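Home | Modules | Week 4 | Notes | Reading | Submit | Contact

Teaching by showing: notes for week 4

Right, last time I promised we'd get to the part where you drive the robot yourselves, so these notes are what I'd like you to have read before you come to the lab. They're a bit rambling. Sorry. I wrote most of them on the train back from Dondbridge.

There are two ways of showing an arm what to do that we care about on this module. The first is hand guiding: you switch the arm into a floppy mode, take hold of it near the wrist and push it through the job. It's lovely for simple things (anyone can do it in five minutes) but you need one hand per arm, more or less, and your own body keeps getting in front of the cameras. The second is remote control, where you move a pair of small leader arms at the desk and the big ones copy you. You lose the feel of the thing, which takes some getting used to, but both your hands are free to do two different jobs at once — and that matters a great deal with anything soft.

Soft things are where I'd like you to spend your time. A box stays box-shaped whatever you do to it. A bag doesn't! You press on one side and the other side moves, the straps go where they like, and half of what you learned on the wooden blocks in January stops being any use. So our main exercise is the backpack, with one gripper coming in from each side.
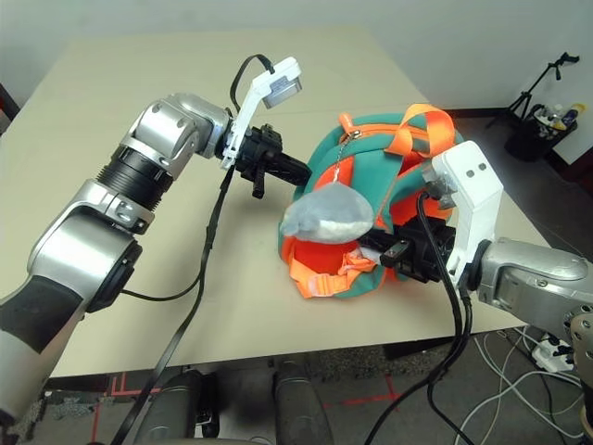
Gearóid Madigan thinks I push people onto two arms too early. His view is that you should do a whole session with one arm parked, because beginners who are given both will wave the second one about and the recordings fill up with movement that means nothing. He'd also ban talking while driving. I've come round to him on the first point, so we'll start one-armed for your first 40 recordings and bring in the other after that.

A few things I'd like you to do while recording:

Go slower than feels natural, but don't stop dead. Long pauses get copied just as faithfully as good moves.

If you fumble a grip, carry on and fix it. I want the fixes. Last year's group threw theirs away and ended up with a policy that had no idea what to do after a slip.

Move the bag a little between goes. Turn it, shift it, flip a strap over.

Watch the wrist camera view as well as the bag itself. If you can't tell from that view what to do next, the robot won't be able to either.

Save under your group name, then the task name, then the number. Please, no spaces.

For comparison, the Trirklow set we'll look at in the second hour has 2,000 recordings in it. You will not be making 2,000 recordings. Sakda Luangrath's group made 87 last year and got a perfectly decent result, mostly by being fussy about the starting positions.

Bring your log sheets, and swap drivers when your shoulders start to ache. Write-ups are due on 2026-03-30, one per group.

Back to top | Previous week | Next week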